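Home / News / Media releases

MEDIA RELEASE
For release in February

Rirelmont shared workshop shows its home-built pair of hand-held grippers

The members of the Rirelmont shared workshop are pleased to present Dronine, a pair of hand-held grippers which was designed and built at the benches of the workshop. The drawings, the parts list and the assembly notes are now free for everybody to copy.

Dronine started as an evening project of two members, Anjana Talukder and Herman Pelupessy. They wanted to teach a small robot arm to do household jobs, but to program each movement by hand took too much time. Their new plan was that a person does the job first, holding the same kind of jaws that the arm will use later. The movements are recorded, and the arm can learn from them.

The build took 17 evenings. The first version had jaws which were too soft and bent to the side when they were closed on something thin. Saranya Chettiar, who repairs sewing machines by profession, has redrawn the hinge, and the present version is the third one. It can be made with the tools of an ordinary home garage, if the builder has access to a 3D printer. A full set of parts for both hands is printed in 33 hours.

"I was a little afraid that it would be heavy for the wrist," said Anjana Talukder. "After one hour of work I feel it, I must say. We will try to take some weight out of the handle in the next version."

The group has chosen laundry things for its present work, and especially clothes hangers. A hanger is light, it slides easily and it likes to catch on its neighbour.

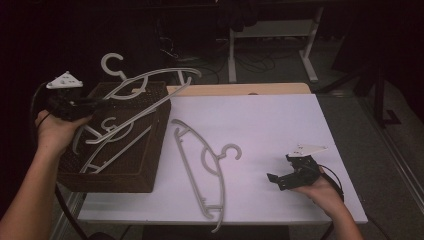
Dronine in use at the Rirelmont workshop, with light grey hangers and a woven basket.

"People ask us why we do not begin with a cube or a ball," said Herman Pelupessy. "At my home there are no cubes to tidy, but there are many hangers."

The next task will be folding small towels. The group is also looking for a member with knowledge of cable strain relief.

Open evening

Visitors are welcome to try the grippers at the workshop's open evening in February, from 7 pm. Entry is free. Children under 12 should come with an adult. Please wear closed shoes, as the metal area will be in use on the same evening.

Media contact
Mared Lloyd, Rirelmont shared workshop
Interviews and visits at the bench can be arranged through the workshop's front desk.

- ends -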